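In Defense of the Folding Table

2005-10-26

The apartment I moved into in June came with a closet that had no shelves, only a rail, and for the first few weeks I hung everything, including jeans. Hanging jeans is a bad idea. They take up the rail, they slide to one end, and the hanger leaves a line across the knee that stays there all day. I went to Hukberg on the bus, bought a set of shelves, and started folding again.

My argument is a small one. Jeans should be folded on a table, one pair at a time, and the table should be kept for that while you are doing it. Most people I know fold on the bed or standing up with the waistband under the chin. Both ways work for towels. They do not work well for denim.

The trouble with the bed is that it gives. You lay the jeans down, press along the leg, and the mattress goes down with your hand. The seam wanders off toward the middle and you don't notice until the pair is on the shelf with one leg sticking out past the other. Denim is stiff enough to hold a bad fold. A T-shirt forgives you, more or less.

Folding in the air has a different problem, and that is weight. I put my heaviest pair on the kitchen scale once and it read 1,513 grams, with a belt still in the loops. You can't hold that out in front of you and line up two hems at the same time. You end up letting one leg hang and guessing.

A hard, flat surface fixes both. It doesn't have to be large. My own table is a Bristov, bought secondhand in Flustport, and I can't get a whole pair on it at full length. I lay the legs down first and let the waist end bunch up wherever it wants. Once the hems are right I pull the rest straight.
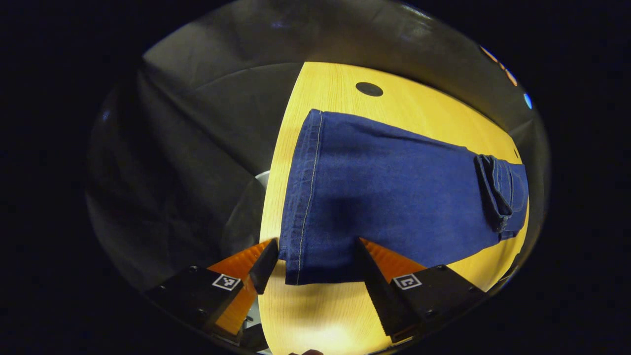 Dark blue denim on pale wood, with the hem lying flat and the double stitching running down the leg.

The stitching is what I go by. On most jeans one of the long seams has a line or two of thread in a color you can see from across the room, and if that line is straight the leg is straight. I run a thumb down it from the knee to the hem. Then the other leg goes on top, seam over seam, and the hems get pulled even. Fold at the knee, fold again, done. If the pair has a wide leg I make the last fold a little short so that the stack doesn't lean.

Color helps too. Dark jeans on a light table are easy to read, and a crooked edge shows up right away. I used to fold on a dark brown desk under a weak lamp and could hardly tell where the cloth stopped.

There are people who say all this takes too long. I timed it, and a pair takes me 30 seconds, a bit more if the pockets need to be pushed back in. I own 6 pairs. Even if I washed them all together, which I don't, it would be three minutes of work. Looking for the black pair in a heap on a chair takes longer than that, and I did it most mornings for years.

The other objection is space, and I take that one more seriously. Not everybody has a table to spare. Hoani sells a folding board that goes over the arms of a chair, and I tried one before I had the Bristov. It was too narrow and it tipped when I leaned on it. A kitchen table is better, if you wipe it first and let it dry. So is the top of a washing machine, provided it is switched off. An ironing board is too soft and the pointed end is no use to anyone folding pants.

I don't feel strongly about the method of folding itself. Thirds or quarters, waistband in or waistband out – it depends on how deep your shelf is. Mine is shallow, so I do quarters. Some people roll them, and for a suitcase I would too. On a shelf, rolled jeans come undone when you take out the one next to them.

What I do feel strongly about is leaving them until tomorrow. Denim that sits in the basket overnight sets in whatever shape it landed in, and then the table only does half the job. You can press the creases with your palm, but the one behind the knee will usually still be there when you put them on.

The shelves in the closet are full now, with jeans on the second one up, lighter blues on the left. The rail has shirts on it and two coats.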